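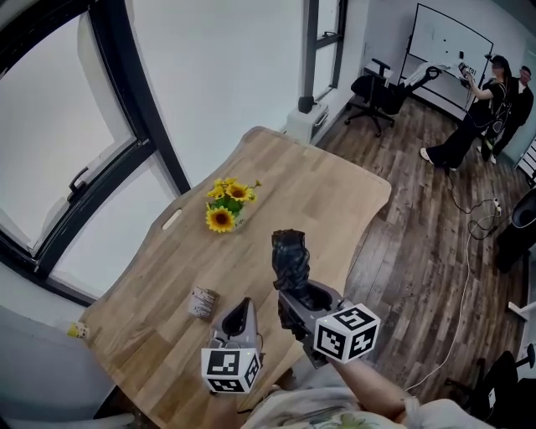

Re: [early-years-music] song cards for the October sessions

Yaa, all,

Sorry for slow reply, been on trains. Quick answers before I lose signal again.

Yes to the Praloter cards, no to the big floor book. We had the floor book at Dullden library last spring and the spine went in a month, plus the print is too small for anyone sat at the back. The cards are dearer per song but you can hand them out and the grown-ups hold them up the right way. Mostly.

Recordings. Please can we not use the fast version of the rowing song. I know Ignacio likes it. Under-threes can't get a word in, they just stare at the speaker. The slower one is track 4 on the Fleltum disc and it leaves a gap after each line, so you can do the action and then sing. If anyone's disc is scratched I have a spare, shout.

On keys: Nhung is right that most of these are pitched for an adult choir. I've been taking everything up, D or E, and the children join in far more. Adults grumble. They can hum.

Percussion - the shakers are fine, the little cymbals are not. Tried them at Escobar Road with a full room and had to stop after one verse. If you must have metal, triangles, one each end, and collect them in before the story.

Money. The grant is 3000 for the year and room hire takes 2000 of it, so what is left has to do cards, travel and any new intruments. I would spend on cards first. Juniper asked about a second keyboard, I'd say wait til spring and borrow.

See below for the rest, answers in between.

> From: Yaa Abugri
> Subject: song cards for the October sessions
>
> Hello everybody,
>
> I'm putting the order in this week and need to know who wants what.
> So far I have 43 families signed up across the sessions and I'd like
> every family to take a card home at the end.
>
> Are we keeping the hello song as it was?

Yes. Don't touch it. The ones who came last year walk in singing it.

> Damián suggested a quiet song in another language each week, Spanish
> first as he can lead it. Do we print the words as they are spelt or
> as they sound?

As spelt. Parents who speak it will thank you, the rest pick it up by ear after two goes. Could put the meaning underneath in small type.

> Nhung has offered a Vietnamese lullaby and will record herself
> singing it so the rest of us can learn it. Is that all right for
> the second week?

Lovely, yes please. Nhung, could you do it once with no accompaniment and once slowly line by line? My ear is not what it was.

> Last thing, puppets. Do we want them in every session or only for
> the animal songs?
>
> Thanks,
> Yaa

Animal songs only. If they're out from the start nobody sings, they all want a turn with the duck. Keep them in the bag, and one puppet per song, leader's hand only, then pass round at the finish.

One more from me: can whoever opens up put the chairs against the wall and leave the carpet clear. Last time half of the marching song was spent going round a stack of chairs.

Will send the running order tonight if the wifi at my sister's behaves. Damián, I need your Spanish words before I can do the sheet, even scribbled on paper and photographed will do.

Must go, changing here

Juniper's question on the keyboard stand, forgot: it's in the tall cupboard, behind the parachute.

Ruth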